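Linen and bedding: changes at Grorkdale

From November the bedrooms at Grorkdale move to the same changeover routine already in use at Evville. The main difference is the order of work. Loose cloths and throws come off first, then pillows, then the bedspread, and the sheet last. Nothing is to be bundled inside the bedspread for carrying downstairs, as small items have been going through the wrong wash that way.

Dark colours, reds in particular, are washed separately at 30 degrees until they have been through the machine 3 times. After that they may go in with other darks, but never with printed bedspreads. The pale floral spreads mark easily and the supplier, Devell, will not replace one for dye transfer. Spin speed for these is 900. The higher setting leaves creases along the fold which do not iron out.

Satin pillowcases go in a net bag, fastened, and are dried flat. Gingham and plain cotton cases can be tumbled on medium and should be taken out while slightly damp. Pillows themselves are washed twice a year and aired between stays.

Upholstered headboards are vacuumed with the soft brush on Wednesday, before the bed is made up – dust from the panel otherwise settles on clean linen. Wooden surrounds need a barely damp cloth and no polish.

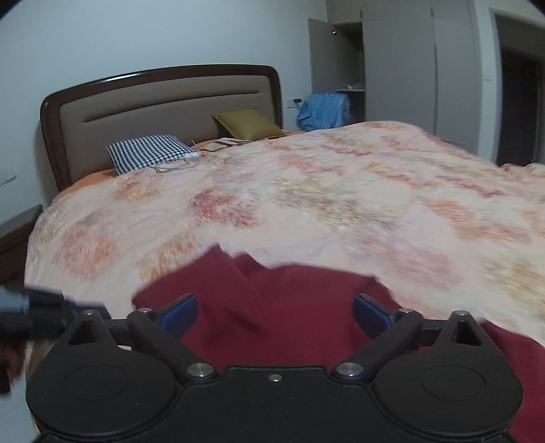 Stock has been recounted. The Bassey cupboard now holds 80 pillowcases, sorted by fabric, with doubles on the middle shelf. Spare bedspreads have moved to the landing. Items with pulled threads or a worn hem go in the mending basket with a slip stating the room and the fault.

Queries on washing or missing stock to Iman Tahiri, extension 1008. Replacement net bags are on order.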